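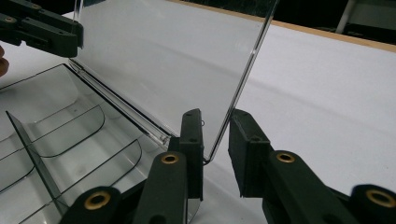

*Dalva Camargo and Montserrat Pacheco - project report, 12/28/19*

We wanted to know if demonstrations recorded with hand-held grippers carry over to a clear plastic box. Our plan promised 200 demonstrations and we got almost all of them. I doubt the number means much. Clear walls and a lid you can see through are hard on any depth estimate, and the Provunell policy still missed the lid edge in 2 of 3 test runs.

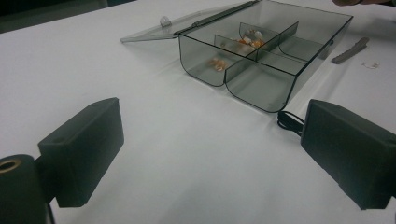 Montserrat thinks more data would fix this. Maybe - but three runs can't tell us either way, and we never tried a box with solid walls to compare. Until someone does, I'd treat the one good run as luck.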